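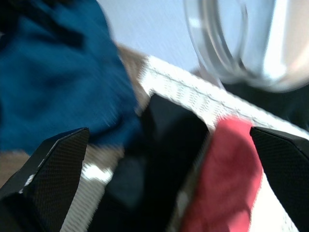 Blue and white fabrics on the go at Polishchuk in Stumgate.

I went to Polishchuk with a bag of my own towels, which tells you how seriously I was taking the assignment. They were stiff, they smelled a bit like a gym, and I had been blaming the washer for months. The owner put her nose to the top one and said, "Too much soap." Then she offered me coffee.

Polishchuk is a small wash-and-fold on the Stumgate side of Mornik, and the woman who runs it has been doing other people's laundry for 30 years. She talks fast and she folds while she talks, so my notes from the afternoon are full of half sentences and arrows. I'd told her I wanted to write about how people do laundry at home, and she laughed at me (nicely!) and said, "How they do it, or how they say they do it?"

So, soap first. She uses a lot less than I do. "People fill the cap," she said. "The cap is enormous! You look inside, there's a line, and the line is way down at the bottom. I had a customer, very smart man, who thought the line was a mistake." Her advice for my towels was to run them again with no detergent at all, at 60 degrees (she thinks in Celsius and I didn't argue), and see how much suds came out. I tried it that night. I'm not going to tell you how much suds came out.

Sorting was where I expected a lecture, and I didn't get one. She keeps new reds and dark blues away from anything white for the first few washes, and after that she relaxes. What she really sorts by is weight. "A towel and a blouse in the same drum, the towel wins," she said. "It's heavy, it's wet, it beats up the blouse. People worry about the color and forget about the beating up."

I asked what the most common thing was that she ends up fixing for people, and she didn't even stop to think. "The smell. They close the door." She leaves washer doors open between loads and wipes around the rubber seal with an old rag, paying special attention to the fold at the bottom where the lint and the hair ties go. She once pulled an earring out of there that had been missing since August. The customer cried, and then brought her a cake.

We got onto baskets, and this is a subject on which she has feelings. She likes them light, with a soft edge, and small enough that you can't overload them. "If you need two hands and a prayer, it's too big," she said. She also wants the basket right up against the machine when she's loading or unloading, so no socks hit the floor on the way.
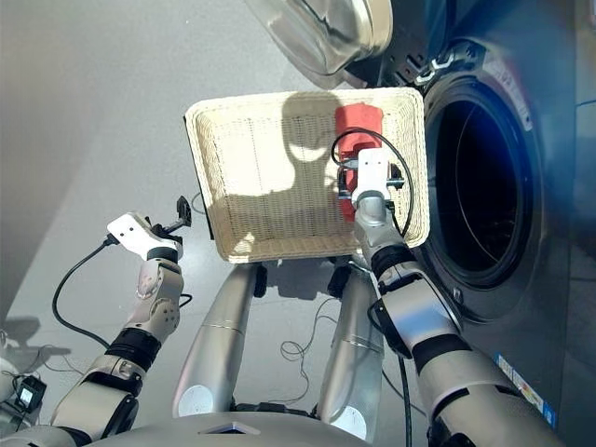 Baskets are where clean clothes go to die, one reader wrote to me when I mentioned I was doing this interview, and the only cure is to fold straight out of the dryer and never let the basket leave the laundry room. I read that one out loud at Polishchuk. "I agree with the first part," the owner said. "The second part, this person has no children."

Her own rule is looser. A clean basket can sit for one evening, and after that it gets folded, no matter who is tired. At the shop she goes by bag, and the record is 144 pieces in a single one, mostly baby clothes. "So tiny," she said. "You fold it and it's the size of a cracker."

I asked about stain sprays too, mainly because I own 4 of them. She keeps a bottle of Prutix on the shelf for collars and otherwise uses dish soap, cold water, and her thumb. "Before it dries," she said, and then she said it again, louder, looking at my sleeve, where there was some coffee.

I got my towels back folded in thirds – I'm a halves person – and I've left them that way. She told me to come by again in the winter if I want to talk about wool.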